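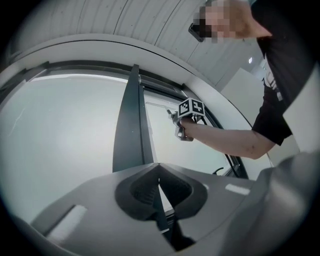 Flokero opens its demonstration library to small workshops

3 min read

We've been sitting on this news since September and I'm very glad we can finally talk about it! Flokero is opening up Zuvivby, our library of hand-recorded demonstrations, to small workshops and repair businesses that want to teach a robot arm a job without buying the arm first.

I run the recording side, so let me tell you how it goes. A person picks up a hand-held gripper and does the job the way they'd normally do it (pick up, turn, put down, go again). The marker block on top lets us work out where the tool was at any moment, and the learning system studies the whole lot afterwards. We record in ordinary places, with ordinary ceilings and awkward corners, and we like it that way.

The first release has 738 demonstrations across 22 everyday tasks. Nineteen of those tasks come with two grippers in play, one for each hand, and those were by far the hardest to get right. My wrists remember the jar lids. We also kept the fumbles in, labelled as fumbles, and our modelling people tell me they're using them more than they'd planned to.

Our friends at Ouali built the software that checks each recording before it goes in. If the marker drops out of view for too long, it gets flagged and we do that one over. I grumbled about it for the first week, then it caught a whole morning of mine with the wrong labels on it, so I've stopped grumbling.

Costier is looking after the loan kits. There are 60 to go around, each with a pair of grippers, marker blocks, cables and a printed guide, and workshops can keep one for a month. Applications open Wednesday at 9 a.m. through the Flokero website.

Last updated: Wednesday, 8:15 a.m.

Recent from Flokero
Choosing your first task to record
What's in a Costier loan kit
How Ouali checks a recording
Zuvivby licence terms in everyday language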